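Fórum Stostden › Manipulação e aprendizagem por imitação › Dobragem de tecidos: demonstrações à mão vs. teleoperação

llinos_p
Boas a todos. Abro este tópico porque no outro já ninguém se entendia. Andamos desde agosto a comparar duas maneiras de recolher demonstrações para dobrar roupa em cima de uma cama: teleoperação com o braço da bancada, e garra de mão em quartos a sério, com a tralha toda que lá estiver. Treinámos a mesma política com 140 demonstrações de cada tipo e testámos em 35 camas que ela nunca tinha visto. A versão da garra de mão acabou a dobra em mais 13 camas do que a outra. Não estava nada à espera disto!

nhusar
Mais 13 em 35 é muito. As demonstrações de teleoperação foram todas na bancada? Se foram, estás a comparar cenários e não métodos de recolha. Eu punha a garra de mão também na bancada antes de abrir o champanhe.

llinos_p
Foram todas na bancada, sim, e tens razão que isso mistura as coisas. Mas levar o braço para casa das pessoas é um pesadelo — já tentámos, ficámos uma manhã inteira só a calibrar. Para mim o cenário variado faz parte do método. Os tecidos escuros em cima de colchas estampadas são o caso que mais me interessa, e na bancada isso nem aparecia.

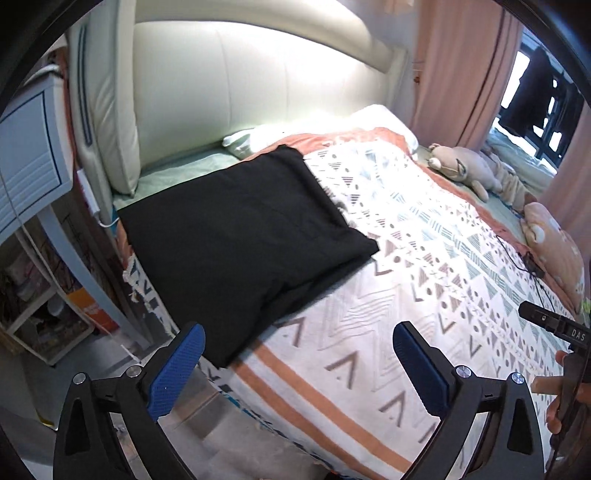
Llinos Pritchard
Autora do tópico, recolha de dados no projeto Pollbridge

Um pano preto dobrado sobre uma colcha cheia de triângulos e pontos cinzentos, peluches do lado direito, um cabo preto fininho pelo meio. A política treinada na bancada confundia muitas vezes o padrão da colcha com a borda do tecido e fechava a garra no sítio errado. A outra também falha, mas falha menos, e quando falha costuma ser por agarrar duas camadas em vez de uma.

h_beddoe
Gostei de ver as almofadas azuis texturadas nos dedos. Usam as mesmas no braço, na hora do teste? Nós no Dirkadov trocámos de almofada a meio e a preensão em algodão fino ficou tão diferente que tivemos de deitar fora seis dias de dados (ainda me dói).

llinos_p
As mesmas, sim. Ai, seis dias, que horror.

nhusar
Continuo a achar que o preto é um caso à parte. Numa peça preta quase não se veem as dobras de cima, por isso a política está a aprender o contorno e pouco mais. Com uma toalha clara em lençol claro aposto que a diferença encolhe. Tens os resultados separados por cor?

llinos_p
Tenho por cama, por cor ainda não. Mas olha que contorno já é bastante, com uma colcha daquelas por baixo.

conall_f
Discordo um bocado do Nelu. Se o robô vai para quartos, tem de aprender em quartos, ponto. A experiência «limpa» que ele pede é interessante para o artigo, mas não muda o que eu ia recolher amanhã. Agora, Llinos, uma coisa que me preocupa mais: quem avaliou se a dobra estava acabada? Foi a mesma pessoa que recolheu?

llinos_p
Foi a Mererid, a ver os vídeos sem saber qual era a política. Só nas primeiras camas é que fui eu, e essas vou mandar rever.

mererid.j
Confirmo. E queixo-me: «acabada» é uma palavra horrível quando o canto fica virado para baixo. Contei como acabada se as bordas ficavam alinhadas a olho, mas houve umas quantas em que mudei de ideias duas vezes. Se alguém tiver um critério melhor, aceito de bom grado.

h_beddoe
Nós medíamos a área final do tecido vista de cima, comparada com a de uma dobra feita à mão. Não é perfeito (as mangas estragam tudo), mas pelo menos dá o mesmo número à segunda vez. Mando-te o script por mensagem.

nhusar
Com essa medida já me convencem mais depressa. Llinos, se separares por cor, publica a tabela toda, mesmo que me dê razão :)

llinos_p
Publico, publico. Primeiro ainda tenho de fazer a garra de mão na bancada, que já percebi que não me largas com isso.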